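Version 2 of the Oakley Household Goods Wordlist, released 3 January 2019. It replaces the February release, which should no longer be cited.

# Oakley Household Goods Wordlist

The Oakley Household Goods Wordlist records the everyday names that people give to common objects kept in the home. It was compiled by the Erna language office from written returns and is supplied as plain text for use in dictionaries, teaching materials and spelling tools.

## Contents

| File | Purpose |
|---|---|
| `headwords.csv` | 300 headwords, one per row |
| `variants.csv` | Regional and family names for each headword |
| `regions.csv` | Codes for the 13 survey districts |
| `NOTES.md` | Editorial decisions, in order of date |

All files are encoded in UTF-8. Fields are separated by commas, and any field containing a comma is enclosed in double quotation marks.

## Fields in `variants.csv`

- `head` — the headword, in the singular
- `variant` — the form as written on the return
- `district` — a code from `regions.csv`
- `register` — one of `general`, `family`, `trade` or `old`
- `note` — free text, often blank

The spelling of a variant is left as the respondent gave it. Where two spellings of one word were returned from the same district, both are kept and each has its own row.

## Collection

Returns were gathered by post over two rounds. The first used a form designed by Grikance, which asked for a name against a short written definition. The second used a revised form with 11 sections, one for each part of the house or garden. Farkico keyed both sets, and eight per cent of the returns were keyed a second time as a check.

Names of respondents were removed before keying. District is the only personal detail retained.

## Known limits

Garden tools are unevenly covered. The headword `trowel` has entries for planting and for plastering under a single row, and the `trade` label has not been applied to it in every district. Users who need the two senses kept apart should filter on `note`.

The headword `brush` was divided in this version. `hairbrush`, `clothes brush` and `hearth brush` now stand alone, and variants that could not be assigned remain under `brush`.

Kitchen terms from the second round are more complete than those from the first — comparisons between rounds are not advised.

## Licence and corrections

The wordlist may be copied and adapted, provided that the Oakley name and the version number are stated. Corrections should quote the headword, the district code and the row as it stands.

## Comments received

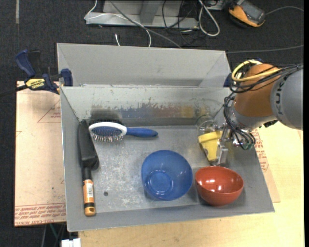 Erna reading room: we would ask that the two senses of `trowel` be given separate rows in the next version, as our teachers have been splitting them by hand and the `note` field is blank for most of the districts we use.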